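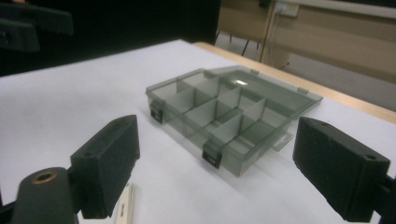 Tinted divider box, open and empty, on the white table.

Workshop notebook, Clivberg bench room
January 20, 2018

Purpose of entry: to record the reorganization of small fasteners and electrical parts begun in December, and to set out the compartment plan for the divider boxes so that all users of the room follow the same arrangement.

Background. Small parts have until now been kept in the paper sachets in which they were delivered, inside the second drawer of the Dudar cabinet. The December stock check found 103 sachets, of which 44 carried no legible size. Several held mixed contents. Two users had ordered M3 washers in the same month while an unopened supply lay at the back of the drawer. It was agreed at the end of that check that sachets would be retired and their contents moved to closed boxes with fixed compartments.

Box type. The gray see-through boxes with hinged lids have been adopted. The lid folds fully back and lies flat behind the base, so an open box takes up more of the table than its footprint suggests. Users should clear space on the far side before opening one. There are two latches on the front wall. Both are to be closed before a box is lifted, including for short moves between the table and the shelf.

The interior is divided by one long divider down the middle, with shorter cross dividers meeting it at right angles. For the present the dividers are to stay where they are. Requests for larger compartments should be written on the sheet inside the cabinet door and will be considered when the second batch of boxes is set up.

Compartment plan, Box 1 (machine screws and related parts). Hold the box with the latches toward you.

Row nearest the latches: screws, shortest at the left, longest at the right. Pan head only. Countersunk screws go to Box 2.

Row nearest the hinge: nuts, plain washers, spring washers, in that order from the left. The remaining compartments in this row are reserved for standoffs. Brass and nylon standoffs are not to share a compartment.

Box 2 will follow the same rule. Box 3 is assigned to crimp terminals and ferrules and will be planned separately, as the Queiroz order has not been received in full.

Sorting. The first session covered metric screws only. A total of 763 pieces were measured and sorted into dishes by thread and length. Of these, 169 were set aside as damaged, unidentified or of a thread not used in this room. The set-aside pieces are in the lidded tin on the lower shelf and should not be returned to stock. Anyone who recognizes them may claim them until the end of the month.

Measuring was done with the caliper and the thread gauge together. The caliper alone is not sufficient for the smaller sizes - M2.5 and M3 screws with worn threads were confused twice during the morning and had to be separated again. Length is taken from under the head for pan head screws and over the full screw for countersunk. Earlier sachets did not follow this consistently and their labels should not be trusted.

Labels. Printed labels are to go on the outside of the lid, laid out in the same grid as the compartments. The first trial label used the removable paper stock and lifted at the corners overnight. The Pirneck film labels will be tried next. No writing directly on the plastic, and no tape over the latches.

Cleaning. Boxes are wiped inside with a dry cloth before filling. Solvents are not to be used on these boxes. The oil left on some of the older screws should be removed in the parts washer first and the screws dried fully on paper.

Open items

Confirm whether the dividers hold back M2 washers. A test with a few pieces and gentle tilting is enough. If washers pass underneath, M2 will move to screw-top jars.

Decide on a shelf position for Boxes 1 to 3. The shelf above the soldering station is too warm and too high for a filled box.

Chase the missing part of the Queiroz order.

Update the stock list on the shared drive after Box 1 is filled. Until then the December list remains in force, with the metric screw lines struck through.

Next session: imperial screws, then the loose contents of the third drawer.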